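Search this guide Search Clear

Home | Unpacking | Room Set-Up | First Tasks | Care and Cleaning | Contact

Print this page E-mail this page

Section 9: Bedside Laundry and Surface Work

This section covers setting up the Drimell household robot to work next to a bed: picking up and laying down small cloths, holding clothing, and using hand tools on a bare mattress. Complete the Room Set-Up section first. You will need the Hurberg task panel, which is the handheld screen supplied with the robot, and a clear bed.

Allow one hour for the first session. Later sessions in the same room use the saved room map and start much faster. 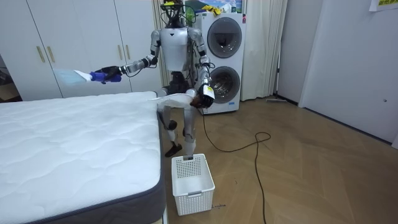
Written by Zamfira Bogdan, Product Documentation
Last revised 27th November

9.1 Preparing the room

1. Strip the bed. Remove sheets, pillows and mattress pads. The arms can work over a made bed, but the first height reading must be taken from the mattress itself.

2. Put the laundry basket on the floor beside the mattress, close to the corner where the robot will stand. Use a rigid basket. Soft bags fold over when the hand touches the rim, and the drop position is lost.

3. Stand the robot on hard, level flooring with both feet flat. Wood, tile and vinyl are all suitable. Roll up any rugs.

4. Run the power cable out behind the robot and along the floor, leaving slack. A loose loop is fine. Keep the cable away from the feet and from the side of the bed where the robot will be working.

CAUTION: Do not step over the cable while the robot is moving. Press Pause on the task panel, wait for the tone, then cross.

5. Close wardrobe doors and appliance doors that are within reach of the arms.

6. Keep children and pets out of the room until the session is over.

9.2 Setting the work height

1. On the task panel, open Surfaces and choose Add New.

2. Select Bed. Do not select Table, even for a very firm mattress. The Table setting allows more downward force.

3. Press Touch Off. The arm moves out over the mattress and lowers slowly until the hand meets the surface. This is done at three points.

4. Check the readings. If they differ by more than 21 mm, the panel shows code 209 and will not save the surface. Smooth the mattress, check that it is seated squarely on its base, and repeat from step 3.

5. Name the surface and press Save.

NOTE: Quilted tops give slightly different readings depending on whether the finger lands on a stitch line or between two of them. A small difference is normal and does not need correcting.

9.3 Cloths and clothing

Start with small, plain cloths. A folded washcloth or a napkin is a good first item. Leave some bare mattress between one item and the next, so that the hand can come down beside a cloth without catching its neighbor.

1. Lay the cloths on the mattress within reach of the arm. They may be folded or crumpled.

2. Choose Pick and Place, then tap each cloth on the panel display in the order you want it handled.

3. Press Preview. The hand moves above each item in turn with the fingers open and does not close. Watch the whole preview the first time.

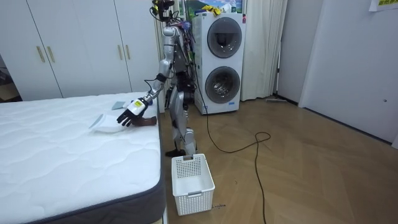
If the hand stops too far to one side during the preview, drag the marker on the display and run the preview again. Corrections are saved with the surface and do not have to be entered twice.

4. Press Run. The hand closes on the cloth, lifts it clear of the mattress and moves it to the place you marked.

5. For shirts and other large garments, change Item Size to Garment before pressing Run. The arms then move at the lower speed, and the robot checks for fabric hanging near its legs before it takes a step.

CAUTION: If a garment slides down over the hips or knees, press Pause and lift it off by hand. Keep your fingers away from the joints. Do not press Run again until the legs are clear.

Thin and slippery fabrics are the weak point of the current grippers. Silk and some linings may need several attempts. The Cistora finger pads, sold separately, give a better hold on these materials. They are fitted in the same way as the standard pads (see Care and Cleaning).

9.4 Hand tools and bottles

The robot can hold spray bottles, brushes and open bags. It cannot judge whether a cleaning product is safe for your mattress. Read the label yourself before you hand the bottle over.

1. Place each tool flat on the mattress with nothing lying on top of it.

2. Choose Tools, then Add Tool, and pick the closest shape from the list.

3. Assign a hand to each tool. The robot may hold one item in each hand, such as a bottle in one and a bag in the other.

4. Fill bottles with plain water for the first session. Tighten the spray head before the robot takes hold of the bottle.

5. Press Preview and check that the two arms do not pass close to each other. If they do, move the tools farther apart on the bed.

6. Press Run.

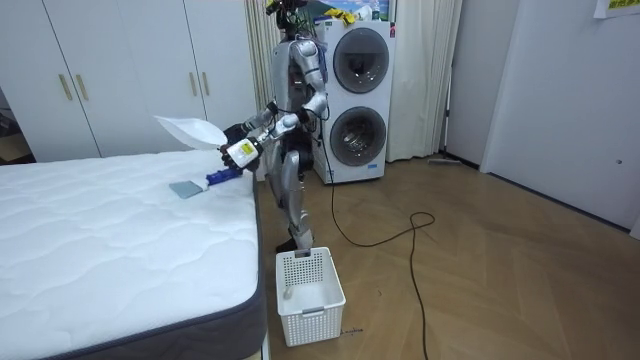

9.5 Ending the session

1. Press Finish. The robot sets down whatever it is holding on the saved surface and lowers both arms.

2. Wait for the steady light on the task panel before unplugging the power cable.

3. Wipe the finger pads with a dry cloth.

4. If the bed is moved or the mattress is changed, delete the saved surface and repeat 9.2.

Owners on the Tautahi service plan can have the work height checked during the January visit. Have the bed stripped before the technician arrives.

Previous: Section 8 Next: Section 10 Back to top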